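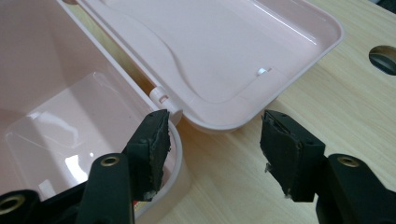
Tinditz Hand-Held Gripper, Collection Kit

Last updated: April

The Tinditz is a two-finger gripper carried in the hand and used to record manipulation demonstrations without a robot present. The operator works at an ordinary table, opening, closing, lifting and placing things as the finished policy will be expected to do. A camera on the tool records the fingers and the work between them. The same finger geometry is fitted to the arm at run time, so the policy sees at the table what it saw in training.

The kit was developed by Belleck for its own work on hinged containers and is now supplied to other laboratories. The description below covers the tool, the collection method it was designed for, and the results obtained with it.

Fingers and pads

The two fingers are matte black and driven by linkage arms running in ring inserts. The arms pivot freely and need no lubrication. Each finger carries a replaceable black pad. Pads are a consumable. The surface scuffs first, then the edges fray and begin to peel. A frayed pad remains usable for lids and rims, where contact is made with the flat of the pad, but should be changed before work on thin tabs or clips.

We do not recommend changing both pads to new ones in the middle of a task. In our own trials a policy trained only on demonstrations with fresh pads lost accuracy when run with worn ones, mainly through small errors in the closing point. Demonstrations recorded across the life of a pad did not show this. Record the pad change in the session log and carry on.

Task family: hinged lids

The reference task set supplied with the kit is named Mumance. It consists of lidded plastic containers with a hinge on one side and a clip or catch on the other. Glossy containers are included on purpose. Highlights on the inner walls move as the tool moves, and early policies tended to follow the highlight in place of the rim. Light wooden tabletops are used for most sessions, with overhead lighting left as found.

Each demonstration has four phases: approach, contact at the lid edge, swing, and release. Closing is recorded as a separate demonstration and begins with the lid fully open. The operator holds the fingers apart on the approach, one towards the hinge and one towards the free rim of the lid, and narrows the gap only when the pad is in line with the edge. Demonstrations in which the container slides are kept and marked. Demonstrations in which the operator steadies the container with the other hand are discarded.

Collection method

The Mumance set holds 2389 demonstrations, of which 242 are held back for evaluation and are never used in training. The held-back group was chosen by container, so no container in it also appears in the training group. Sessions are limited to 90 minutes. Beyond that, operators begin to shorten the approach phase and the release becomes abrupt.

Finger opening is logged against the camera clock. Tool pose is recovered from the video after the session, and any recording in which pose is lost during the swing phase is rejected automatically. Loss of pose is most common when the lid fills the view. Keeping part of the tabletop visible reduces it considerably.

Results

The policy trained on the full set was compared with one trained on 500 demonstrations drawn at random from it. Both opened lids reliably on containers they had been trained on. On the held-back containers the smaller set was noticeably weaker at closing, where the usual fault was a pad landing on the inner face of the lid, short of the edge. The larger set reduced this fault but did not remove it.

Adding failed and corrected approaches to the training data improved closing more than adding further clean ones. Changing the table surface between sessions had little effect. Training with cropped images, in which the fingertips were out of view, gave poor results in every case and is not supported.

Software

Recordings are processed with Chou, the conversion package included in the kit. Chou aligns video and finger opening, recovers pose, applies the rejection rules and writes out training episodes. Phase marks can be edited by hand. Older recordings should be converted again after any update to the pose stage, as the two versions should not be mixed in one training run.

Supplied with the kit

Gripper with fingers fitted
Spare pads
Camera mount and cable
Calibration board
Chou licence for one laboratory
Mumance task set, training and evaluation groups

Matching fingers for arm mounting are ordered separately. State the wrist flange pattern when ordering.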